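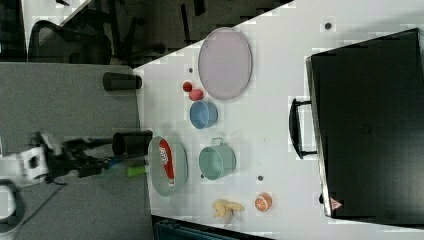
Project report: a play kitchen table that makes sense to little kids
Lærke Hjaltadóttir
27 March 2021

My project for the Early Childhood Design unit started with a simple complaint. Play kitchens always end up as one big heap of food and dishes, and then the kids wander off. I wanted to find out if the way you lay things out on the table changes what people make up with them. I had 2 weeks and a budget of $51, so this was never going to be fancy!

What I used

Almost everything is a dish or something to put in one. I went with soft colors for the dishes (a big lavender oval plate, a light blue bowl, a mint-green one, and a gray-green oval dish) and let the food be the bright part. So there's a yellow banana, an orange slice, a couple of small round things in red and pink that could be pretty much any fruit you like, a long red-and-white package, and a Heinz ketchup bottle. The white tabletop was already in the room and I'm so glad it was, as colors really pop on it.

I did think about buying the Lisia picnic set, but it comes with its own tray and I felt the tray would make all the decisions for you. Mac Giolla, who shares my bench at Clenusberg, talked me out of it too.

The ketchup question

The bottle caused more discussion than everything else put together. It's a full-size kind of object with a real label, and next to a toy banana it looks a bit out of place. My first plan left it out. Then I put it back in, and people in my study group went straight for it - they knew what it was for and wanted something to squeeze it on. I ended up keeping it. I still think it pulls attention away from the plate, though.

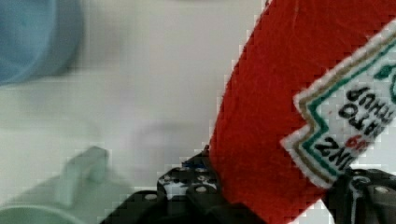 Trying out layouts

I sketched three layouts. The first had all the food in a row along one side and the dishes on the other, and it felt like a store shelf. The second had food already in the dishes, which left very little to do. The third is a loose spread, with the big plate off to one end and the bowls nearer the middle, so there's space in between to move stuff around.

The loose spread is my favorite by a mile. The red bottle lying at a slant next to the light blue bowl looks like somebody is halfway through making lunch, and that's exactly the feeling I was going for.

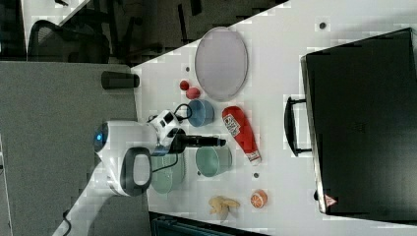 I'd also like a second big plate so that two kids could each be serving someone. Right now the lavender one is the obvious place for a finished meal and I can see arguments coming. The little round pieces worry me as well - they roll, and they're small, so for a really young group I would swap them for something chunkier. In April I'm taking the set over to the playroom in Dovatport to see what the kids do with it, and I'll add my notes from there to the appendix.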